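Will It Do the Dishes?
June 2021

I have hated unloading the dishwasher since I was 8, so when Tatiana Brabec invited me to spend a morning at Mulligan watching robots practice kitchen work, I said yes before she'd finished the sentence.

First, the good news (for me, anyway). The machine can pick up a plate! It goes in from the side, gets its fingers under the rim and lifts, and if the plate is where it expects, you'd be happy to hand it your second-best china. Slide that plate over a few inches and things get slower. I watched it try three times for one pickup, and I caught myself leaning forward in my chair like a parent at a piano recital.

Tatiana's team ran the same short table-clearing job 50 times back in January and she wouldn't give me the score. "Better than my teenager," she said, and then - after a pause - "on some days."

Vegetables are harder. They're lumpy, they roll, and no two are alike. Esi Yakubu, who came over from Midell to work on grasping, told me she'd happily trade all the dinnerware in the building for one decent answer on produce.
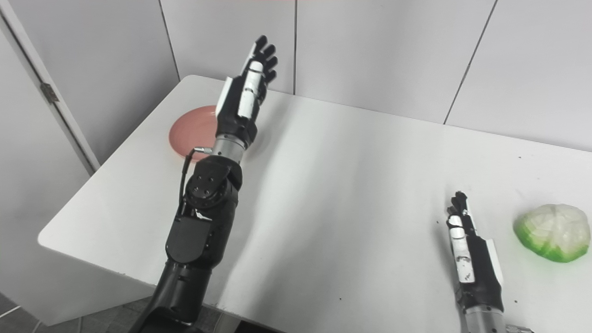 Two hands, one pink plate and a cabbage on the practice table at Mulligan.

So would I buy one? Not this year. Esi thinks wiping counters will come first, then laundry, with dishes a good way behind. I drove home and unloaded the dishwasher myself, forks last, grumbling the whole time.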